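在庫あり/取り寄せ不可色あり(下記参照)

# Rusilent 卓上サウンドマシン(Briline製)

寝室用の音の出る箱です。扇風機に似た「サー」という音や雨音を流しっぱなしにして、外の物音を目立たなくするための道具、と説明されています。メーカーのBrilineは「眠りの質を根本から変える」と書いていますが、当店Lurnoraではその文言を採用していません。根拠として示された資料を読んだかぎり、根本から変わったと言えるような内容は見つかりませんでした。

それでも取り扱っているのは、つくりが素直で、壊れにくく、音量つまみがまともだからです。以下、売る側としては少々渋い説明になりますが、返品のやりとりをするよりはお互い楽だと思うので、先に全部書いておきます。

## 基本仕様

| 項目 | 内容 |
|---|---|
| 品名 | Rusilent 卓上サウンドマシン |
| 製造元 | Briline |
| 高さ | 132mm |
| 重さ | 151g(電源アダプター、ケーブル別) |
| 電源 | USB給電(電池は内蔵していません) |
| 音の種類 | 送風音、雨、川、低いノイズ、高いノイズ |
| タイマー | あり(連続運転も可) |
| 音量調節 | 回転つまみ |
| イヤホン端子 | なし |
| アプリ連携 | なし |
| 本体色 | 白、濃い灰色 |

緑色はメーカーの案内に載っていますが、当店には一度も入ってきたことがありません。問い合わせるたびに「準備中」という返事が来ます。お待ちになることはおすすめしません。

## メーカーの説明と、当店の見方

### 「あらゆる騒音を打ち消す」

打ち消しません。

マイクで外の音を拾って逆の波を出すような仕組みは、本体のどこにも入っていません。別の音を足して、気になる音との差を小さくしているだけです。廊下の話し声、遠くの車、隣室のテレビの漏れ音くらいなら、たしかに気になりにくくなります。上の階の足音や、低く響く室外機の振動にはほとんど効きません。床や壁を伝わってくるものに、小さなスピーカーで対抗するのは無理があります。

「あらゆる」という言葉については製造元に訂正をお願いしたことがあります。次の印刷分で検討する、とのことでした。次の印刷分の箱にも「あらゆる」と書いてありました。

### 「満足の声 2,943件」

箱の側面に印刷されている数字です。いつ、どこで、どう集めたのかを尋ねたところ、複数の国の販売サイトの評価を合算したもの、という回答でした。そのうち何件が本機のもので、何件が旧型のものかは区別していないそうです。旧型は中身の回路もスピーカーも違うので、当店ではこの数字を購入の参考にはならないものとして扱っています。

なお、当店に届いた感想は、良いものも悪いものも集計していません。少ない件数から割合を出しても、箱の数字と同じことをするだけになるからです。

### 「途切れのない自然音」

半分は本当です。

送風音と二種類のノイズは、聞いていて継ぎ目がわかりません。長時間かけてもどこかで「プツッ」とくることがなく、ここは素直に褒められる点です。一方、雨と川には周期があります。川のほうは特に、石に当たるような「コポッ」という音が同じ間隔で戻ってきて、一度気づくともう駄目です。気づかない方もいます。気づく方は最初の晩に気づきます。

川の音を目当てにお求めになるのであれば、当店の意見としては、やめておいたほうがいいと思います。

### 「赤ちゃんにも安心」

何をもって安心としているのか、資料に記載がありませんでした。最大音量にすると、手の届く距離ではかなりうるさいです。乳児のそばで使うことについて当店から可否を申し上げることはできませんので、かかりつけの医療機関にご相談ください。少なくとも、寝床の中や柵に取り付けて使う製品ではありません。付属品にもそのような金具はありません。

### 「インテリアに溶け込む美しい外観」

筒です。白い筒か、濃い灰色の筒です。

白は樹脂の合わせ目が側面に一本見えます。灰色は合わせ目が目立たない代わりに、指の跡がよくつきます。どちらを選んでも性能は同じなので、お好きなほうをどうぞ。

## 音量つまみについて

当店がこの機種を残している一番の理由がここです。

安価なサウンドマシンの多くは音量がボタン式で、段と段の間が広く、「小さすぎる」の次が「大きすぎる」になります。深夜に暗がりでボタンを押し、行き過ぎて、戻して、また小さすぎる。眠るための道具としてはかなり間の抜けた話です。

Rusilentのつまみは無段階で回ります。最小のところまで絞ると本当に小さく、静かな部屋でようやく聞こえるくらいまで下がります。電源を切らずに「ほぼ無音」まで持っていけるのは便利です。

ただし欠点もあります。つまみの回り始めが軽いので、上に布がかかったり、手が当たったりすると動きます。枕元に置いて寝返りのたびに音量が変わった、というご連絡をいただいたことがあり、店でも同じことが起きるのを確かめました。棚の奥など、手の届く範囲から一歩引いた場所に置いてください。

## タイマーの癖

タイマーは段階式で、切れるときは徐々に小さくなる、と説明書にあります。徐々に、の中身が短いです。耳のよい方なら、音が消えるのを感じて目が覚める可能性があります。音を足して寝ていた部屋から急に音がなくなるのですから、当然といえば当然です。

当店ではタイマーを使わず、朝まで小さめの音で流しておく使い方を想定してご案内しています。電気代を気にされる方もいらっしゃいますが、消費電力はごく小さいものです。むしろ気にしていただきたいのは、つなぐUSBアダプターの発熱のほうで、寝具の下に入れたり、布で覆ったりしないでください。

もう一つ、電源が落ちると設定を忘れます。停電のあとや、スイッチ付きの電源タップで切ったあとは、必ず送風音から始まります。前回の音を覚えている、と書いてある販売サイトを見かけますが、本体の電源ボタンで切った場合に限った話です。

## 似た製品との違い

Najafiの卓上機と比べてどうか、というお問い合わせが多いので書いておきます。当店では両方を扱っていた時期があり、いまはNajafiのほうを置いていません。

音の種類はNajafiのほうがずっと多いです。焚き火、猫の喉、列車、何かの寺の鐘まで入っています。ただ、しばらく使ったあとに実際に使う音を伺うと、ほとんどの方が送風音か低いノイズに落ち着いています。種類の多さは買うときの楽しみで、二か月目にはどうでもよくなる、というのが当店の見立てです。

Najafiは電池を内蔵しているので、旅行に持っていくならあちらが便利です。Rusilentは151gと軽いのですが、アダプターとケーブルを足すと荷物としてはそれなりになります。軽さを大きく宣伝しているわりに、電源の重さを含めていないのはいかがなものかと思います。

音そのものは、好みを抜きにして言えば、低いほうがRusilent、高いほうがNajafiの得意なところです。どちらも高級なスピーカーの音ではありません。

では携帯電話のアプリで十分ではないか、と言われると、十分な方は多いはずです。使わなくなった端末と小さなスピーカーをお持ちなら、まずそれで一週間ほど試してください。試して効果を感じなければ、専用機を買っても感じません。試して気に入り、毎晩アプリを立ち上げるのが面倒になったら、そのときに検討していただければよい製品です。

耳栓との比較も聞かれます。遮る力だけなら、きちんと入れた耳栓のほうが上です。目覚ましが聞こえないのが困る、耳が痛くなる、という方が音の機械に流れてくるのであって、優劣というより耐えられるもののちがいでしょう。併用も試しましたが、耳栓をしたまま雨音を聞くのは何をしているのかよくわからなくなります。

## 価格と送料

本体は約4,000円です。仕入れの都合で上下しますので、正確な金額は注文画面でご確認ください。

「定価の半額」といった表示は当店ではしていません。メーカーの希望価格は、その値段で売られているところを見たことがないため、掲載そのものをやめました。

送料は地域によって異なります。まとめ買いの割引はありません。一部屋に二台置くと効果が倍になると宣伝している店があるようですが、二台を離して置くと場所によって聞こえ方にむらが出て、かえって落ち着かないことがあります。まず一台でお試しください。

## 同梱品

- 本体
- USBケーブル(短め)
- 説明書(日本語の頁は後半)
- 保証書

電源アダプターは付いていません。ケーブルはコンセントから床を這わせて棚に上げるには足りないことが多く、長いものを別に買う方がかなりいらっしゃいます。最初から長いケーブルを入れてほしいと製造元には伝えてあります。

説明書の日本語には妙なところがあります。「雨を押し続けると川になります」は、雨のボタンを長押しすると川の音に切り替わる、という意味です。「夜は熱いので離れる」は、アダプターを布などから離して使うように、という注意だと思われます。製造元に確認しましたが、担当の方も自信がないようでした。

## 置き場所の考え方

枕のすぐ横に置きたくなるものですが、当店では、気になる音が入ってくる側に寄せて置くことをすすめています。廊下の話し声なら扉の近く、道路の音なら窓の近くです。自分の耳元で大きく鳴らすよりも、小さい音量で済みます。

窓際は結露にご注意ください。防水ではありません。加湿器の吹き出し口の前も避けてください。底面に滑り止めの輪が付いていますが、糊が弱く、冬場に乾いた部屋で剥がれたものが戻ってきたことがあります。剥がれても音には関係ありません。市販の両面テープで貼り直せます。

棚の板が薄いと、低いノイズを鳴らしたときに板のほうが鳴ります。本体の不良と間違えやすいので、ビリつく音がしたら、一度手で持ち上げてみてください。持ち上げて止まるなら棚です。たたんだ手ぬぐいを一枚敷けばたいてい収まります。

寝具の素材や部屋の大きさでも聞こえ方は変わります。カーテンや毛布の多い部屋では高い音が吸われ、高いノイズがややおとなしくなります。フローリングに家具が少ない部屋だと逆に刺さる感じがするので、そういう部屋では低いノイズから試してください。

## 返品について

未使用品に限り、到着後すぐであれば承ります。「効かなかった」という理由での返品は、申し訳ないのですがお受けできません。効くとはこちらも申し上げていないつもりです。

初期不良は交換します。多いのは次の症状です。

- つまみを回すとガリガリと雑音が入る
- 電源は入るが音が出ない
- 片方の色だけ、表示灯が明るすぎる

最後のものは不良に含めるか迷いましたが、灰色の個体で明らかに表示灯の明るいものがあり、真っ暗な部屋では天井が照らされるほどでした。製造元は仕様の範囲内としています。当店の判断で交換の対象にしています。白でも気になる場合は、表示灯に小さく切った紙テープを貼ってください。

## よくいただくお問い合わせ

**耳鳴りに使えますか。**
医療機器ではありません。使っている方はいるようですが、当店から効果を申し上げることはできません。

**犬や猫がいても平気ですか。**
高いノイズを嫌がった、という話は聞きます。最初は小さい音で、様子を見てください。つまみを前足で回されたという報告もあります。

**隣の部屋に漏れませんか。**
漏れます。最小から中くらいまでなら、壁の薄い建物でもまず問題にならないと思いますが、最大では聞こえるでしょう。騒音対策の機械が騒音源になるのは避けたいところです。

**仕事中にも使えますか。**
使えます。むしろ机で使っている方のほうが、長く使い続けている印象です。会議の声を拾うマイクには雑音として入ることがあるので、通話中は止めてください。

**慣れると、ないと眠れなくなりませんか。**
わかりません。メーカーは「依存性はありません」と書いていますが、どうやって調べたのかは示されていません。旅行先で落ち着かなかったという方は、当店のお客様にもいらっしゃいます。気になるなら毎晩は使わず、うるさい夜だけにしておくのが無難です。

**新型は出ますか。**
二月に出ると聞いていましたが、出ませんでした。現行品が急に旧型扱いになる心配は、いまのところ小さいと見ています。

## お手入れと保管

乾いた布で拭いてください。スピーカーの網に埃がたまると音がこもるので、ときどき柔らかい刷毛で払います。掃除機を直接当てると網がへこみます。エアコンの清掃用スプレーなどは使わないでください。

しばらく使わないときは、ケーブルを抜いて箱に戻すだけで足ります。専用の収納袋が別売りされていますが、ただの巾着なので当店では仕入れていません。布ものと一緒に押し入れにしまう場合は、つまみが引っかからないよう、上に重い物を載せないでください。
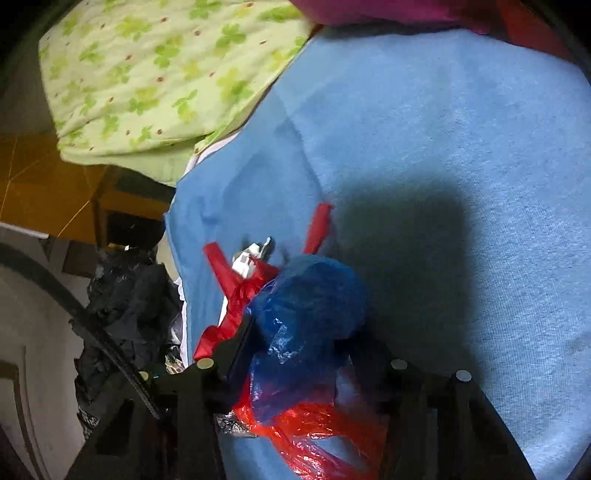 保証期間中の修理は、製造元ではなく当店宛てにお送りください。Brilineの窓口に直接送ると、どの店で買ったかの確認に時間がかかり、結局こちらに問い合わせが回ってきます。お送りいただく際は本体と保証書だけで結構です。ケーブルを一緒に入れると戻ってこないことがありますので、お手元に残しておいてください。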